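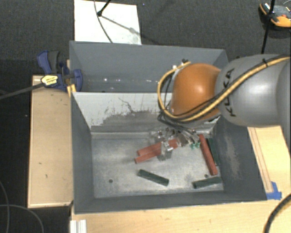
Deveter foal sale - anyone else think the reserves were too high?

mossyhoof
Watched the whole thing last night with a cup of tea going cold next to me. 35 foals in the catalog and I swear I fell in love with half of them! But why put such a stiff reserve on a filly whose dam has never jumped a course in her life? I had my eye on the Longo colt and dropped out early.

BendikVik
Raising one costs me a fortune before anyone even sits on it, so I get why breeders hold out. Hay alone went up again in April. If you want a bargain, go look at weanlings in a muddy field.

mossyhoof
Fair, but then don't call it a sale. Call it a show with a price list, lol.

Sovville_Mare
I bid on lot 522 in the old catalog (the bay by Trevon, long legs, cheeky face) and got her under what I'd planned. So they do sell. You have to stay up for the late lots - everybody's gone to bed by then.

gatepost35
Disagree with Bendik. A good dam line is worth paying for, a fashionable sire isn't. Half those Trevon foals have his head and nothing behind the saddle.

BendikVik
Have you seen one in person? Mine is two now and her canter is the best thing on my farm.

gatepost35
One, at Sovville. Nice mover, wouldn't stand still for the vet. I'll give you the canter.

mossyhoof
Does anyone know if the buyer's fee is on top of the hammer price? The terms page won't load on my phone.

Sovville_Mare
On top, plus transport. Mine comes home after weaning and I still have a fence to fix.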